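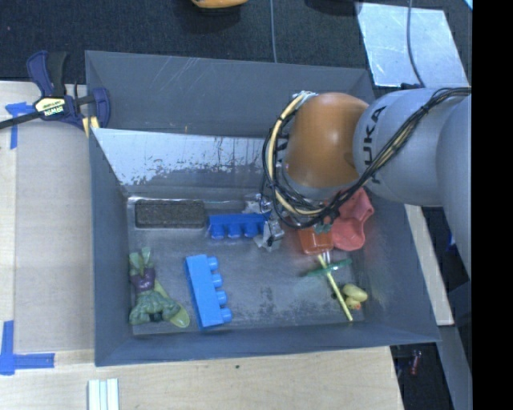

Bin notes, November, Duvamthorpe workshop

Bench bin, the big grey one on the pale table. Spent the morning on the bin itself and on what we keep in it. Writing it down while I still remember which bit of paper is which.

Condition of the walls

Far wall has thin pale scratches up near the middle. I rubbed at them with a damp cloth and they stayed, so they are in the surface. There is also a tiny orange mark low down on the same wall. Left it alone.

The shiny sloping panel below the far wall is the worst part. The lower half has gone dark and patchy. Anathi Molefe thinks the finish has worn through. I think some of it is old residue from the Costache cleaner we used to buy, which never wiped off properly. We agreed to try a small patch with washing-up liquid and a soft pad before anyone orders anything. Left wall is smooth and needs nothing.

Floor is scuffed all over. It was like that when the bin came over from Ridine and I don't propose to do anything about it. Parts still sit flat on it.

Contents

Toy building blocks, in two blues. The dark one and the bright one get mixed up on the stock sheet, where both are down as "blue block". Please write "dark blue" or "bright blue" from now on. The dark one was lying on its side with the studs facing the near wall when I looked in.

The dark speckled pad is on the sheet as "foam". It is coarser than the foam offcuts in the drawer and should have its own line. I have put it down as "pad, coarse, grey-brown" until someone finds the packet it came in. Anathi thought Baltex, but the Baltex ones I found in the cupboard are thinner.

Cleaning trial

Cut a strip of 800 grit and tried it dry on a scrap of sheet from the rack. It took the shine off straight away. Not using that on the panel.

Washing-up liquid in warm water, soft pad, on the left end of the worn area. A little grey came off on the pad, then nothing more. The dark patches look the same to me. Anathi says slightly lighter. Will look again in daylight, as the bench lamp makes everything on that slope look worse.

Sheet walls measured 2 mm thick at the rim with the calipers, in case we end up having a new panel cut. Have not asked for a price.

To do

Change the stock sheet so the two blues are separate.
Find out what the pad is and where the rest of them went.
Order more soft pads. Code on the old box is 59, the shelf label says 72, and the box is the one to trust.
Ask Ridine if they still have the drawing for the sloping panel.
Throw out the Costache bottle under the sink.

Stopped at half past twelve. Cloths are hanging on the rail by the door.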